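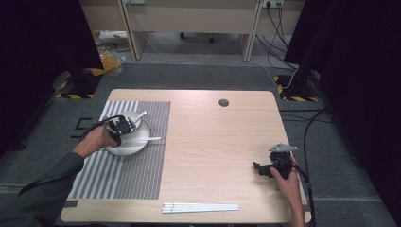 The injury report used to be one line at the bottom of the sports page. Now it gets its own show. On Thursday I listened to 12 straight minutes of radio on the left ankle of Tyra Dalen, a winger I admire very much and whose ankle I had never previously considered. Two former players took opposite sides of it. A caller wanted to know whether it was a high ankle or a low ankle, and I caught myself leaning toward the speaker.

I blame the word "questionable." Teams picked it years ago to mean they weren't going to tell you, and we decided it was a riddle. "Doubtful" is at least rude enough to be useful. "Day-to-day" describes me, my car and the club's entire front office.

Our coach, Teodor Tveit, has a gift for this sort of thing. Asked in April when Dalen would be back, he said she was "progressing toward a progression." The reporters wrote it down. By dinner there was a thread on the supporters' board with 444 replies, one of them from a dentist, who was optimistic.

I don't think he's lying. I think he doesn't know, and he has been put in front of a microphone every morning and asked to know. Chibuzor Okeke, our old goalkeeper, once told a fan night that he was listed as out two to three weeks with a thumb, and that the figure came from a press officer who needed something before lunch. He missed nine. Everyone was furious with the thumb.

What bothers me is what the timetable does to the player. Say three weeks out loud and on day 22 she is late. Marit Kvam came back on schedule two seasons ago, in front of nearly 3,000 people who gave her a lovely hand, and she ran like someone crossing a kitchen in the dark. She was gone again by halftime. The club called it a setback. I would have called it a Tuesday fixture against a bottom side that we could have lost perfectly well without her.

So here is my modest proposal, which will go nowhere. Two categories: playing and not playing. Post them an hour before kickoff. Let the physio talk to the ankle in private. The radio people can fill their 12 minutes with the midfield, which has been healthy all year and has no such excuse.

I expect to hold this position firmly until the next training session, when I will check my phone to see if she was jogging.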